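The Brikano deshedding brush: two months with a very hairy dog

I have wanted to write this one up for a while, because it's the first grooming tool I've bought in years that I look forward to using. My dog is Brunner, a big, thick-coated mongrel with something of the mountain dog in him, and he drops hair all year round. In spring it comes out in handfuls. We get through hoover bags at a rate I'd rather not add up.

Before this I had a cheap wire slicker which he hated (he would see it come out of the drawer and go and stand behind the sofa) and an old metal comb that was fine for his ears and useless for everything else. My friend Adoración Urquijo has two spaniels and kept on at me to try the Brikano, so in the end I gave in and ordered the large one.
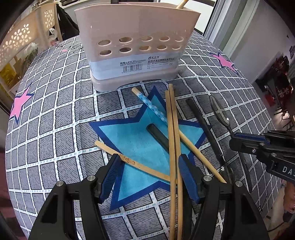
The first thing I noticed was the weight. It's heavier than it looks in the shop photos, but the handle is fat and slightly squashy and it sits nicely in the palm, so my wrist didn't ache after a long session. I have small hands and had no trouble. My brother has enormous ones and he was happy with it too.

The head has two rows of rounded teeth, a long row and a short row, and the idea is that the long ones part the topcoat while the short ones lift out the loose fluff underneath. And my goodness, does it lift it out! The first evening I did one side of him and had enough to stuff a cushion. He stood there with his eyes half shut the whole time. This is a dog who won't normally stand still for his dinner.

You don't need to press. I did to begin with, out of habit from the old slicker, and he shifted about and gave me a look. Once I let the weight of the brush do the work he settled straight away. Go with the lie of the coat, short strokes, and hold the skin flat with your other hand when you get to the backs of the legs. On his tummy I still use the comb, as I think the teeth are a bit much for thin skin.

Cleaning it is a pleasure. There's a button on the back that pushes a plate forward, and the hair comes off in one piece like a felt mat. After a bath day I rinse the head under the tap and leave it teeth down on a towel. No rust so far, and I haven't been especially careful.

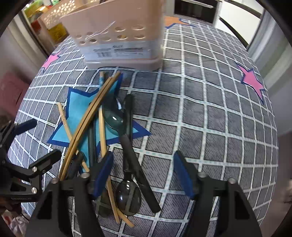 Where you do your brushing makes more difference than I expected. I used to do it on the kitchen floor and the hair simply went everywhere, under the fridge included. Now I put an old cloth down first and gather the whole lot up at the end. Any tablecloth past its best will do, and a busy pattern is no bad thing — something like the grey one here, with its white grid and its pink and blue stars, would suit me very well. Shake it outside, then wash it on its own, or your socks will be furry for a week.

I did try it against the Zasley, which Uchenna Ojo kindly lent me. The Zasley is lighter and a good deal cheaper, and on her short-haired terrier it's lovely. On Brunner it skated over the top and left most of the undercoat where it was. If your dog has a smooth coat I'd save your money and get that one. For anything with a proper woolly layer, the Brikano wins easily.

Now the grumbles, and there aren't many. The large size is too wide for behind the ears and between the toes, so you will need a second, smaller tool. The button clicks quite loudly, and Brunner jumped the first few times (I now clean it in the next room). It came in one of those hard plastic shells that you have to attack with scissors. And the price! I paid 52 pounds, which made me wince, though I can see it lasting for years.
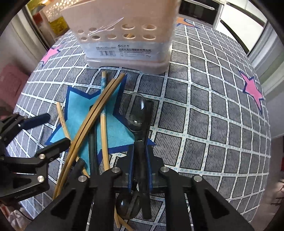 As for how often to use it, I do him twice a week in the moulting season and once a week otherwise. More than that and I think you risk thinning the topcoat. I keep each go short, with a biscuit halfway through and another when we've finished, and he now comes over when he hears the drawer open. I never thought I'd see it.

I can't say how it would do on a curly coat, as I haven't had one to try it on. Adoración's spaniels have feathering on their legs and she says it's fine there as long as any knots are teased out by hand first. Don't pull it through a mat, whatever the leaflet says.

I'd buy it again tomorrow. The small one is on my list for September, when his winter coat starts to come in and I'll be wanting something for those ears.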